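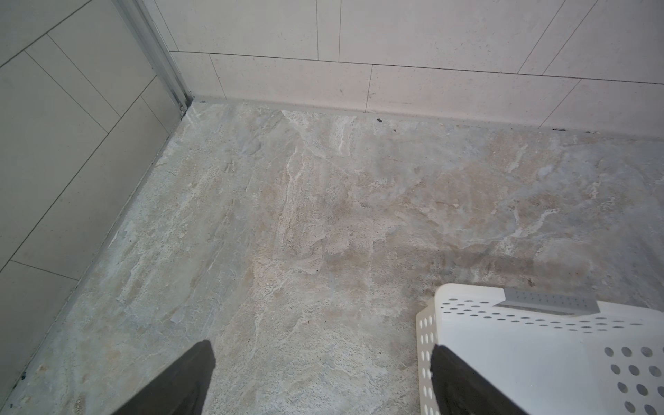 Home tasks: the second round of recording

The first round of our data collection was done on tables, and it made our model good at tables. For the second round we moved down to the floor. The task list for the home set now has 40 tasks, and 6 of them are about laundry: taking hold of a basket, moving it, turning it, putting it back where it was. A white plastic basket looks like a simple object for a person, but its walls are full of holes and it stands against a floor with a marble pattern, so for a wrist camera there are many edges which mean nothing and only a few which matter. The rim is what we want the fingers to find. In most of the good examples the operator comes to it slowly, with one fingertip already near the side of the basket before anything closes. We ask all operators at the Fendstead site to keep this habit, also when they are tired and would like to go faster.

As of 10/03/2023 the laundry part has 111 accepted episodes. An episode is one full try, from the moment the operator takes the handles until he or she gives them back to the rest position. We also keep the tries which fail, in a separate folder, with a short note in free text. Please write this note on the same day. In September we found many notes which said only "bad grip", and after two weeks even the person who wrote it could not tell us what kind of bad grip it was.

A few words about starting positions. In the first weeks the basket was put down in the same place each time, and the model learned the place. It reached for that spot even when the basket was standing somewhere else. Now the operator draws a card before each episode, and the card gives the distance from the wall and the direction of the handle. There are 30 cards. It costs a little time, but the difference in the tests was clear after the first training run – the arm began to look for the basket before it moved down.

We also changed what is counted as the beginning. Before, we cut the recording so that it started shortly before contact. The people at Okier, who train the model, asked us to leave the approach in, with the fingers open and only floor between them. They need these parts to teach the arm how to correct its path while there is still room to correct it.

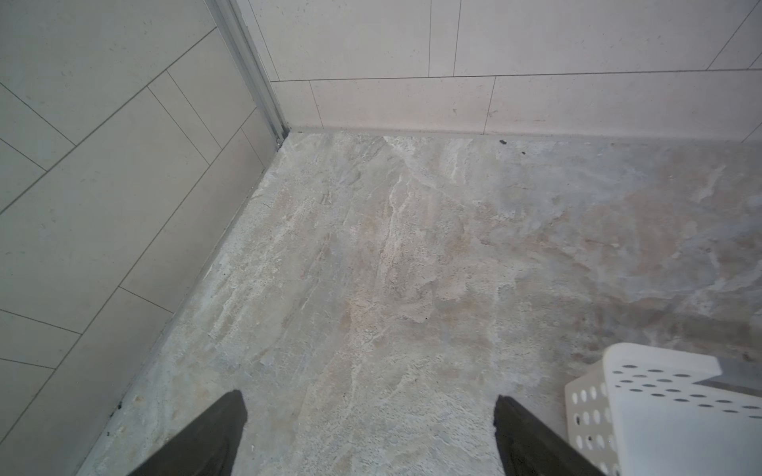
Cormier wrote to us after the last newsletter that the approach should not become too long, as an operator who waits and thinks teaches the model to wait and think. In the view from Cormier, any pause of more than two or three seconds should be cut out, or the episode should be done again.

We agree with half of this. A pause at the start can be cut without harm. A pause in the middle is often the operator looking for a better angle, and we would like to keep some of them until the next comparison is finished. Until then please mark such pauses in the note and do not cut them yourself.

The next tasks on the list are the folding tasks from Brivora. The cards for them are not printed yet – if your site wants to start early, use the old table cards and write "old cards" in the note.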